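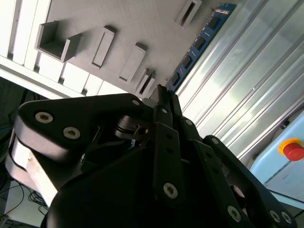 3.2 Holder panel and placement of small items

The second part of the study concerned where small flat items are kept when they are not in use. At the Nimdale site these had been stored together in a shared drawer, and the interviews in Section 2 recorded the usual complaints: items lay on top of one another, and people took out more than they needed in order to reach one at the bottom. The panel was introduced to give each item a fixed place that could be recognised by its shape alone, without labels or colour coding.

Figure 2. Part of the holder panel, with raised holders of different form. An open box-shaped pocket is at the upper left; the others visible are slotted.

Panel and holders are both grey. A neutral finish was chosen so that an item would stand out against its holder and an empty holder would be plain at a glance. The face of the panel has a fine surface texture. The holders are raised from the face, which gives the hand an edge to find before the item is let go.

Two families of holder were used. The first is an open box with three raised walls forming a square pocket. With the fourth side left open, an item can be slid in as well as lowered, and dust can be brushed out. The second family is slotted. In its taller form it is a slim rectangular frame with a long opening in the middle; in its smaller form the slot is reduced to a narrow slit. The slotted holders keep a thin item on edge and leave much of it exposed for gripping. They are less forgiving than the pocket, as the item must be turned to match the slot before it will enter.

Spacing was settled by trial. An early layout by Nurmi set the holders in a single close row, following the arrangement in the Cleltum catalogue. This saved space but left too little clearance beside an item for the fingers to open after releasing it, and neighbouring items were often disturbed. The holders were therefore offset from one another. The revised layout takes up more of the panel and looks less tidy, but users at Jondidar preferred it when both were offered.

The panel was tested at a tilt as well as flat. A tilted panel brings the openings toward the user and shortens the reach to the far holders. It also changes the apparent direction of each slot, and several users lined an item up with the edge of the bench when they should have followed the edge of the panel. The error was most common with the narrow slit. It was rare with the square pocket, where a small misalignment is taken up by the walls.

In total, 500 placements were recorded, of which 305 were made with the panel tilted. Each session was limited to 60 placements to reduce the effect of fatigue. A placement was counted as complete when the item remained in its holder after release. Items that rested across the top of a holder were counted as incomplete, even where the user considered the task finished. Pärn holders were left out of the count, as their openings differ in depth from those described above. Placement times are treated separately in Section 3.3.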